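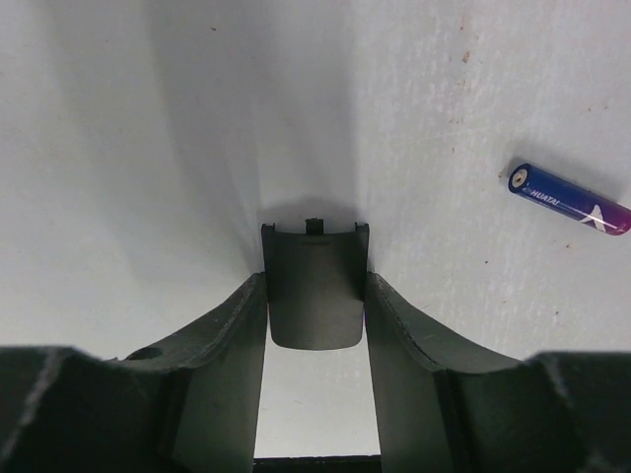
A battery and the robot's two dark fingers.

Search this site Enter a word Go

When a robot squeezes too hard

Take an egg from the refrigerator and hold it in your hand. How hard do you squeeze? You probably never thought about it. If you squeeze too little, the egg falls on the floor. If you squeeze too much, you must wash your hand and find another egg. Your skin feels the egg and your fingers know what to do, and all this goes so fast that you can talk with your sister at the same time.

A robot has no skin. It has a gripper, which is a kind of hand, and many grippers have only two fingers. Somebody must tell the gripper how hard to squeeze. This page tells about a day when a robot got the wrong answer to this question.

The robot Calla

Calla is a robot arm in a workshop in Cladow. The workshop belongs to a company with the name Firnotico, and the people there teach robots to work with small things: batteries, plastic covers, handles and other parts which are easy to lose under a sofa. The person who takes care of Calla is Njål Viklund. He is an engineer. He started in the workshop in February, and the fault came in his first month.

Calla has a little camera close to its fingers. It moves when the hand moves, so it always looks at the place where the work is done. You can imagine that you have an eye on your wrist. You would see your own fingers very big, and the thing you want to pick up in front of them.

For Calla every job has a number. Job 2608 was for hard parts, the kind that do not mind if you squeeze them. Job 2609 was for thin parts, like the little cover which closes the battery place on a toy or a remote control. If you have opened such a cover at home, you know it can bend. There is often a small piece that clicks when you close it. This piece is called a clip, and it breaks easily.

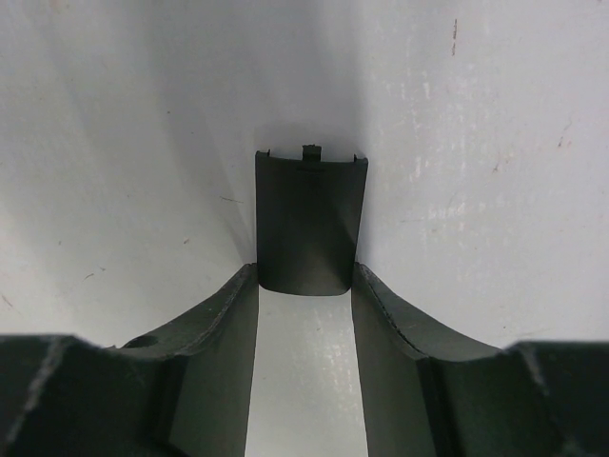
Thin plastic needs a soft grip, so job 2609 told the motor in the gripper to push only a little. Job 2608 told it to push much more. The two jobs had almost the same movements. If you stood beside the robot and looked at it, you could not see which one it was doing.

What went wrong

One morning the computer of Calla was started again after an update. An update is when a program gets a newer version. After the start, the computer should load the last job, and the last job was 2609, the soft one. But there was a mistake in the program. It loaded the movements from 2609 and the squeezing from 2608.

So Calla went to the thin cover, very slowly and nicely, exactly as it should. Then it closed its fingers with the hard grip.

Crack!

The cover broke in the middle. One half stayed between the fingers and the other half jumped away over the table. Calla did not notice. It lifted its half of a cover, carried it to the box, put it down and went back for the next one. It broke this one too.

Was Calla angry? No. Was it stupid? Also no, a robot is not stupid or clever in the way that people are. It did what the program told it, and nothing in the program said "stop if you hear a crack." It had no ears anyway.

The big red button

Njål heard the noise from the other side of the room. He did not try to take the pieces out with his hand. This is important. He went to the big red button on the wall and pushed it, and Calla stopped.

Such a button is called an emergency stop. When you push it, the machine must stop, no matter what it is doing. It is red so that you find it quickly, and it is big so that you can hit it with the whole hand. It also stays down after you push it. The robot cannot begin again until a person turns the button loose and then starts the machine on purpose.

Why did he not simply take away the broken piece? A gripper that can break plastic can also hurt a finger. And a robot can begin to move when you think it is finished. In the workshop there is a yellow line on the floor, and when the robot is switched on, everybody stays behind the line.

And if it was a battery?

Batteries were also on the list of things that Calla should learn to pick up. A battery has chemicals inside, and its metal shell keeps them in. If something presses it very hard, the shell can get damaged and the battery can leak. The liquid is bad for your skin and eyes. Some kinds of battery can even get very hot. For this reason Njål took the fault seriously, even if it was only covers that were broken. If you find a bent or leaking battery at home, do not touch it. Call an adult.

How it was repaired

First Njål wanted to be sure what the cause was. He thought at the beginning that the motor was broken, and he lost most of a day with the motor, which was fine. Then he asked a colleague in Öberg, where the programs are written, and she found the mistake in the loading.

They changed some things:

The movements and the squeezing are now saved together in one file, so they cannot be mixed.

When Calla starts, it must first close its fingers on a test spring. The spring shows how strong the grip is. If it is too strong, the robot does not begin the job.

The gripper feels how far its fingers have closed. If they suddenly come closer together while it holds something, maybe the thing has broken or slipped, and Calla stops and waits for a person.

After that they tested, and tests take a long time. Calla did 600 grips with different parts before Njål was satisfied. 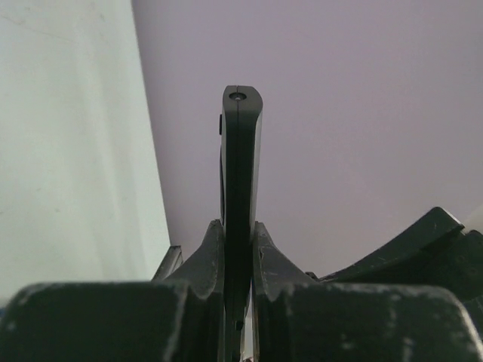

The two fingers hold a long dark gray part upright.

Words to know

Gripper: the part of a robot that holds things.
Fault: when a machine or a program does something wrong.
Emergency stop: a button that stops the machine at once.
Force: how hard something pushes or pulls.

Try it yourself

You need kitchen tongs, a potato, a grape, a cotton ball and a potato chip. With the tongs, move all 4 things from one plate to another. Then close your eyes and let a friend put one of them between your tongs without telling you which. Can you lift it without breaking it? Now you have the same problem as Calla. Eat the chip after, also if it is broken.

Last updated: 11/27/22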